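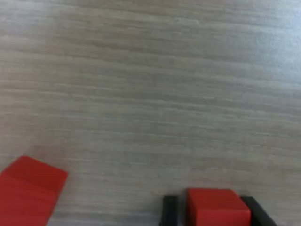 Grain on a tabletop, with a bit of red.

Home | Posts | Gear | Archive

Do soundbars really do surround?

8 October 2020

I have now had three people tell me that a soundbar will give me "the same thing" as a proper set of speakers, and two of them were trying to sell me one. So in June I bought the Bestora 700, took it home and lived with it. I wanted it to work. My back wanted it to work, too, as my old Losier floorstanders weigh more than I care to lift again.

The box says the sound will "wrap the whole room." The trick is supposed to be drivers that fire at the side walls and the ceiling, so the sound bounces back to you from places where there's no speaker. Fine, on paper. My living room has a wall on the left, an open archway into the kitchen on the right, and a sloped ceiling. I called the store and asked what the bar was meant to bounce off on the kitchen side. The answer was that the calibration would take care of it.

The calibration took care of nothing. You run it from an app, it plays a string of chirps, and then it tells you "Your room is ready." I ran it once with the curtains open and once with them closed and couldn't hear any difference between the two. Rain came from the left and from the front. The helicopter everybody uses as a test came from the TV, got a little taller, and stayed at the TV.

Dialogue was better than the speakers built into the set, I'll give it that. It's clear, and the night mode is good enough that I could watch something loud after ten without feeling guilty. If the ad said "makes your TV easier to hear" I would have no complaint at all. But it costs 910 dollars with the subwoofer, and you can get clear speech for a lot less than that.

I then borrowed a Flakeo, the small one with two wireless rear speakers. Those are wireless in the sense that each one needs its own power cord, so I had two cords running to the couch where I used to have two speaker wires. They did put sound behind me, though, because they were behind me. One of them dropped out twice in the same movie. Support suggested I move my router.

The comments under my last post keep bringing up the Polák bar, the one that costs almost 3000 dollars. I haven't heard it in a house, only in a demo room with four flat walls and a low ceiling, and of course it sounded great in there. I'd like to hear it next to my kitchen archway before I believe a word.

The Bestora has gone to the bedroom. The Losiers are back up, wires and all, and I still need to find a longer cable for the left rear.

Contact | © 2020 | Back to top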